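FOR IMMEDIATE RELEASE
September 27, 2022

Waleo brings its copy-the-shape block game to Dremcombe

Hi, it's me again, the person who writes these things for Waleo (and packs a good share of the boxes too). I have news I've been sitting on since May, and I'm so glad I can finally share it. Our little foam block game, Cludusex, goes on sale this week, and the first place you can play it is the Pelletier Room at the Dremcombe library!

If you've never come across us, Waleo is a small shop that makes tabletop games for young kids and the grown-ups who end up on the other side of the table. Cludusex is our fourth game and easily the simplest. One player builds a shape out of foam cubes. The other player builds the same shape. Then you swap. We do have a rule sheet, but it fits on a postcard and most of it is about what to do when you can't agree whose turn it is.

I wanted foam from the start. I live in an upstairs apartment with a very patient neighbor underneath, and I've tested plenty of games with hard blocks at six in the morning. Foam cubes are quiet, they weigh next to nothing in a school bag, and you can knock over a whole build without anybody jumping. We spent a long while on the size, longer than I'd like to admit, and went back and forth on the colors until I was dreaming about teal.

Our first run is 700 boxes. Of those, 300 are already set aside for schools and libraries that signed up over the summer, and the rest go to our web store and the shops that carry us. Each box comes with cubes, the postcard rules and 9 starter shapes on cards, going from very easy to "give me a minute."
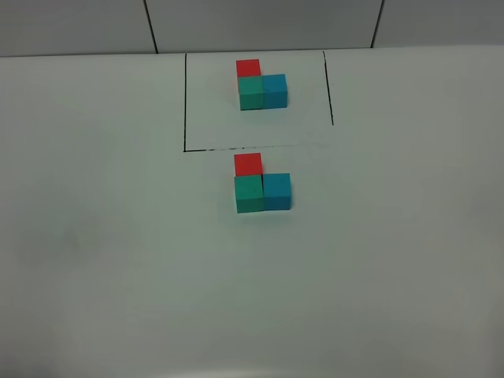 The starter shapes begin with three cubes, and I'd suggest staying there for a few rounds even if your kid is itching to go bigger. Draw a box on a wipe-clean table with a black marker, build the first shape inside it, and have your partner make theirs just outside the line, on the side closest to them. A good first one is the L: red at the back, green in front of it, blue to the right of the green. Getting the colors right is one thing, and getting the corner to turn the same way is where the giggling starts. Wobbly marker lines are fine, by the way. Mine always are.

The Pelletier Room tables will be set up all week during regular library hours, free, no sign-up needed. Bring a sibling, bring a grandparent, stay as long as you like. There'll be spare rule cards by the door if you want to take one home and try it with whatever blocks you already own.

Shops and teachers who'd like a box to look over can write to the Waleo press desk through our website. I read everything that comes in and I usually answer the same day, unless I'm packing.

###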